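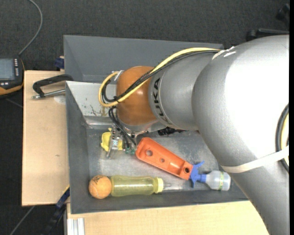 Refinishing a maple butcher block counter, oil or hard finish?

tessaroo
Posted 3rd October

We bought a house in January and the kitchen came with a maple butcher block counter that the last owners did not look after. There are gray marks by the sink, a burn ring next to the stove, and one seam that catches a dishcloth. I plan to sand it back this month and I need to pick a finish before I start.

I cook most nights and I do cut on it sometimes, though mostly I use a board. Two kids. The counter runs from the stove to the wall with a drop-in sink in the middle.

What I have on the shelf is a can of Lumwood hardwax oil and a bottle of plain mineral oil. My father-in-law says to use polyurethane and be done with it.

plankton_dave
Mineral oil. It's cheap and you can't mess it up. Sand to 150, wipe it down, flood it, wait an hour, wipe off the extra. Do that every night for a week, then once a month. Mine is 17 years old and looks fine.

Marisol Medrano
I would not put mineral oil around a sink. It never cures, so it doesn't do much to stop standing water. I had it on my last counter and the wood behind the faucet went black in the first winter. Hardwax oil is better there. Two thin coats, and let it cure as long as the can says before you put the dish rack back.

plankton_dave
Black behind the faucet means the faucet was leaking or somebody left water there. That's not the oil's fault.

Marisol Medrano
The faucet wasn't leaking. We have kids and they splash. A finish for a kitchen has to put up with some of that.

oldgrain
Your father-in-law isn't wrong about poly if you never cut on it. The trouble is repair. When poly wears through by the sink, water gets under the edge and lifts it, and then you have to strip the whole top. With either oil you can sand one bad spot and coat it again in an afternoon.

What do you have underneath? If the bottom was never sealed, do that too. A top finished on one side only will cup.

tessaroo
The bottom is bare as far as I can reach. I'd have to pull the sink to get at that part, and I was hoping not to.

oldgrain
Pull the sink. The cutout edge is end grain and it's the first thing to rot. You'll want to see it anyway with those gray marks.

Yatziri Salinas
For the gray marks, try oxalic acid (wood bleach) before you sand down too far. If they are iron stains it takes them out. Gloves and eye protection, mix it as the package says, brush it on, let it sit, rinse well, and let the wood dry for a couple of days. Don't sand it while there is still powder on the surface. You don't want to breathe that stuff.

It won't do anything for the burn ring. That one you sand.

kb_in_duluth
What grit did everyone stop at? The Lumwood can I had said 100 to 120 for floors and nothing about counters. I went up to 220 and the second coat just sat on top and stayed tacky.

Marisol Medrano
I stopped at 150. Tacky usually means too much was left on. You have to buff it until it looks like you took it all off.

kb_in_duluth
That could be it. I was pretty heavy with it.

plankton_dave
Another point for mineral oil.

oldgrain
On the seam that catches, run a fingernail across it in a few places. If one stave is only a little proud, the sander will take care of it. If there's a gap you can feel all the way along, the glue has let go and that's a different job. Don't fill it with putty. It'll pop out by spring.

tessaroo
Pulled the sink this morning. The cutout was bare wood and the back corner is soft for around 3 inches. The rest is solid. The seam is one high stave, no gap.

I'm going to try the oxalic acid first, then sand to 150 and use the hardwax oil everywhere, underside included. Is the soft corner worth saving?

oldgrain
If the sink rim covers it, dig out what's soft, let it dry all the way, and fill it with epoxy. Seal the whole cutout with epoxy while you're at it. If it runs out past the rim, post a photo of it first.

tessaroo
It's all under the rim. Epoxy it is. Does that go on before or after the bleach?

Yatziri Salinas
After. Bleach, rinse, dry, epoxy, then sand.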